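Site Inspection Checklist, Outdoor Advertising Panels
Lota Media, Trernstead depot
Use together with the site file. Write OK, NO or N/A behind each point, and a comment for every NO.

Site: 236, double panel at the bus station, owner Yilma Outdoor
Visit: Thursday, before the poster change

1. Access
1.1 Path to the panel free of cables and boxes: OK
1.2 Ladder carries a valid inspection tag: NO
Comment: The tag is from the last period. The ladder was put back in the van and we took the second one.
1.3 Barrier placed on the sidewalk side: OK
Comment: People still walk between the barrier and the panel. I suggest one more barrier, the long type.

2. Structure
2.1 Base bolts present and tight: OK
2.2 Rust on posts: NO
Comment: Light rust on the left post, 40 cm from the ground. It is only on the surface. Please paint before winter.
2.3 Front frame closes with both locks: NO
Comment: The lower lock turns but does not catch. Same remark was made in January and I find no answer to it in the file.
2.4 Glass or plastic cover without cracks: OK

3. Electrical
3.1 Main switch marked and reachable: OK
3.2 Lighting works on both sides: NO
Comment: Side B has 2 dark tubes. The advertiser, Vuvwood, pays for both sides, so the sales desk must be informed the same day.
3.3 Cable entry sealed: OK

4. Poster and content
4.1 Poster number is the same as on the work order: OK
4.2 No loose corners: OK
4.3 Panel does not hide a traffic sign: OK
Comment: The tree beside it grows toward the sign. Check again at next visit.

5. Office part
5.1 Comments copied to the site file: OK
5.2 Yellow copy sent to Yilma: NO
Comment: Waiting for the new address.

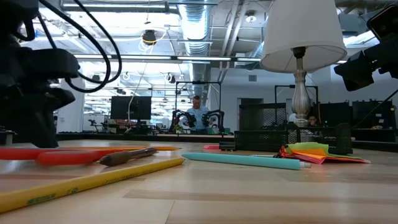 Pencils, markers and sticky notes on the table.

5.3 Repair cost under 500: OK
Comment: This is without the lock. If the complete frame must be changed, ask for a new price first.

Result: may stay in use. Points 2.3 and 3.2 to be repaired before the next poster change.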